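Course: Writing for Maintenance and Repair Staff
Handout 6. Work instructions that people can follow
Prepared by Jahangir Akanda, Urnport Evening College
Tuesday, May 20, 2025

Before you read

Please bring to the class one instruction from your own workplace. It may be short, even one page is enough. Remove the names of customers. If you have no such paper, take the manual of any device in your kitchen.

6.1 What is a work instruction

A work instruction tells one person how to do one job. It is different from a procedure, which tells several people who does what and when. In the Rees company papers we studied in Handout 4, both were mixed in the same document, and the mechanic had to read three pages about approval before he found which screw to turn. Many of you marked this as the main fault and I agree with you.

In this course we use the following limit: if the text needs more than two persons to complete it, we call it a procedure.

6.2 The reader

Write down who will read the text before you write the first step. I ask for this in the homework also, on the top line. "Technician" is too wide. "Technician in the first month, has used a multimeter, has not opened this pump before" is good. From this line you can decide which words to explain.

A reader of work instructions does not read like a reader of a novel. He looks at the page, does something with the hands, and comes back to the page. When he comes back, he must find his place again. This is why we number the steps and why a step should not be a long paragraph.

6.3 One step, one action

Compare these two.

Weak: The cover should be removed after which the filter can be taken out and checked, taking care that the power has been disconnected.

Better:
1. Disconnect the power.
2. Remove the cover.
3. Take out the filter.
4. Check the filter for holes.

In the weak text the warning about power comes at the end, when the cover is already off. Put the warning before the action. It sounds simple, but in the October group more than half of the first drafts had at least one warning in the wrong place, and my own draft for the class was among them.

Sometimes two actions belong in one step, for example "Press and hold the button and turn the key." They are done at the same moment, so they stay together.

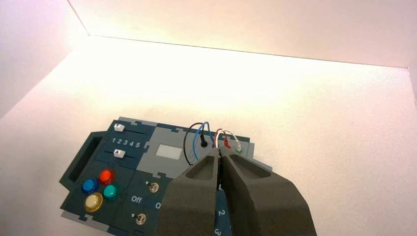 6.4 Names of parts

Choose one name for each part and keep it until the end. At school we were taught to avoid repeating a word, and this is a good rule for an essay. In an instruction it makes trouble. If you write "lever" in step 2 and "handle" in step 5, the reader will look for a second part.

Use the name which is printed on the equipment, even when you do not like it. If nothing is printed, use the name from the parts list. If the workshop has its own word, give it once in brackets.

6.5 Numbers and units

Write the number, a space, and the unit: 135 mm, 995 g. Do not change between units inside one text. For a setting, say also what is permitted. "Set the speed to 2000 rpm" leaves the reader alone if the display shows 1990. Please ask the engineer for the tolerance and do not invent it yourself.

Words such as "enough", "properly" and "if necessary" should be checked one by one. Tighten properly means what? Some can be replaced by a value, and some by a result the reader can see or hear ("until it clicks").

6.6 Testing the text

Give the draft to a person who has not done the job. Stand near and be silent. This is the hard part. When the person stops, write down the step number and nothing more. Ask your questions after the job is finished.

Reda Farouk from last year's class tested her instruction for the Clinden label printer in this way. Her reader stopped at step 3, "Open the unit", because the printer has a front door and a side door. She changed it to "Open the side door" and the second reader went through without stopping.

Homework

a) Rewrite the Fumel boiler sheet (copy given in class) as numbered steps. Maximum one page.
b) Write the reader line on top.
c) Test it with one person and add the list of stops. If there were no stops, write "none" and the name of the tester.

Send by email before the next class. Handwritten work is also accepted, but please write clearly.

Reading: course book, chapter 5, without the section on translation. We will come to translation in Handout 8.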